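Why Does Paint Chip?
By Glykeria Nikolaidis

Grown-ups say they are going to "touch up the paint" the way kids say they are going to clean their rooms. It may happen someday.
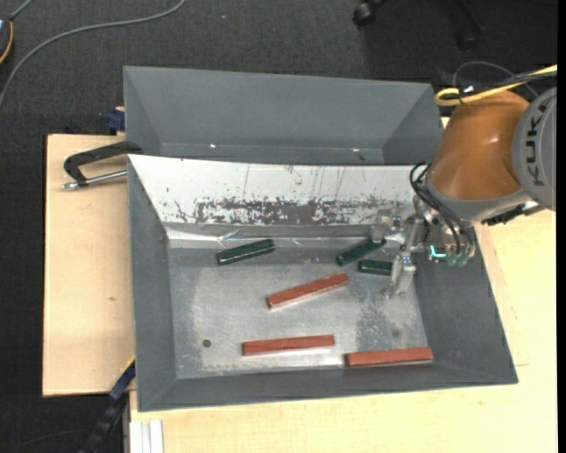
Meanwhile, the paint keeps coming off. It comes off fences, toy cars, playground slides, and the front door of my building in Sutgate, which has been painted so many times it no longer shuts unless you kick it. I am fairly sure the kicking does not help the paint.

What is paint, anyway?

Paint is a runny mixture that has one job, and the job is to stop being runny. Most paint has three main ingredients. The first is pigment, a very fine powder that gives the color. The second is a binder, which is the glue. The third is a liquid that keeps everything loose enough to spread with a brush, or on your sleeve.

Once the paint is on the wall, the liquid drifts off into the air. That's a big part of the smell. The binder and the pigment stay behind and form a thin skin. How thin? A coat of house paint can be thinner than the cover of a paperback book. We ask this skin to stand up to rain, sun, bicycles, and dogs.

How does it hold on?

Partly by stickiness and partly by grabbing. If you could shrink down very small and walk across a piece of metal or wood, you would find hills and ditches all over it. Wet paint flows into the ditches and hardens there, like toes digging into sand. A surface that is very smooth doesn't give it much to grab. This is why painters rub things with sandpaper before they start, and why people who skip that step get to paint again quite soon.

Dirt is trouble, too. Paint will stick to dust perfectly well. The dust, however, is not stuck to anything.

So why does it let go?

Bumps are the easy one. Metal can bend a tiny bit when something hits it, and dried paint may be too stiff to bend along. It cracks, and a chip pops off. Scraping does the same work more slowly.

Weather is sneakier. Things swell a little when they get warm and shrink a little when they get cold, and wood also swells when it gets damp. The paint has to stretch and squeeze along with it, day after day. Sunlight breaks down the binder as well, so old paint gets brittle and can turn chalky.

Then there is water. Once there is one small crack, water can creep in behind the paint and push it away from underneath. On iron or steel it can start rust, and rust takes up more room than the metal it came from, so up comes the paint in a bubble. Please do not pop the bubble. (I know. I have popped it.)

Can you read old paint?

A bit! Look at the edge of a chip and you may see stripes, one for each coat. My neighbor Nithin Chacko, who is 84, can look at a chip from our door and tell you about the green years and the brown years, and who was to blame for the brown.

Look with your eyes only, though. Very old paint may have lead in it, and lead is poisonous, so don't pick at it and never put flakes in your mouth. If you find paint peeling indoors in an old house, tell a grown-up. They will probably say they were about to touch it up.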